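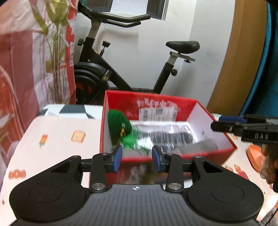
Do box inserts and "free gift" cards in online orders mean anything, or are they all a way to buy reviews?

Posted by Stanisława Gajewski, 2018-10-12

I order a fair amount of small stuff online, mostly kitchen things and the odd present for my nieces. Over the past year nearly every package has come with some kind of card in it. The last one was from a seller called Rilora. I bought a tea strainer and a set of measuring spoons, and tucked in with them was a glossy card saying I had been "selected" for a gift worth more than the spoons cost. All I had to do was scan a code, enter my order number and email, and "share my honest experience." The word honest was in bold. I have my doubts about any company that needs to put that word in bold.

I didn't scan it. My sister did, with hers, from a different seller (Flirna, I think), and she says she got a store credit of $5 after sending them a screenshot of her five-star rating. She sees no harm in it. I think she sold her opinion for the price of a sandwich, and a small one.

What I'd like to know:

Is this allowed? The card doesn't mention the shop site I bought through at all, which seems odd to me.

If I fill in the form, what are they likely to do with my email?

And how am I supposed to trust a rating on anything now? The strainer had 864 reviews and an average just short of perfect. It is a fine strainer. It isn't that fine.

Please don't tell me to shop locally. The nearest store that sells a tea strainer is a long drive and it closes before I get off work.

Zuzanna Witkowska

I worked in customer service for an online homewares shop for five years, so take this as one person's view from one company.

Most big shopping sites don't let sellers pay for reviews, and a gift or a refund counts as payment. That is why the card never mentions the site. The seller wants you off it and on their own form, where the site can't see what is being offered. If the offer depends on the rating, like your sister's screenshot, it's over the line on pretty much any site I know of. If the card only says "please leave a review" with nothing attached, that is usually fine, and a bit annoying.

As for your email, expect marketing. In the shop I worked for, the list was the whole point. Reviews were a bonus. People who filled in a card got a message every few days until they unsubscribed, and some of them wrote to us quite upset because they didn't remember signing up for anything. I would not give the order number plus email plus phone to a seller you don't know. If you really want the gift, use a spare address and expect the gift to be late or not to come. I never saw any proof that the "worth more than your purchase" kind got mailed out much.

About trusting ratings, I stopped looking at the average a long time ago. What I do is read the three-star ones. People who give three stars have used the thing and have a specific gripe – the handle gets hot, the lid sticks, the color is off. Nobody pays for a three-star review. I also look at when they were posted. A product that sat there with hardly any reviews and then picked up 80 of them in January, all short and all delighted, is one I skip. Photos help a little, although plenty of people get asked for those too, so I don't give them as much weight as I used to.

Look at whether the reviews are even for the same item. Sellers sometimes take an old listing with good ratings and swap a new product into it. I've seen a garlic press with glowing comments about a phone case.

You can report the card. There is normally a link for it somewhere in the help pages, though it took me a while to find the last time. Keep the card and take a picture of both sides. Whether anyone reads the report is another matter. I sent in two and heard nothing back on either one.

Mazurek

its all fake, every last one. I bought a Drokura lamp with great reviews and the switch went in a week. threw the card in the trash with the lamp. buy the one in the middle of the price range and hope

Stanisława Gajewski

Thank you, Zuzanna. The three-star idea is useful. I went back and looked at the strainer, and the three-star people all say the mesh pulls away from the rim after a few months. Mine is holding so far, but I'm now watching it. I have reported the card and will post again if I get a reply, which I don't expect.

Mazurek, I'm not sure that hoping is a method, but I did the same thing with my toaster and it still works.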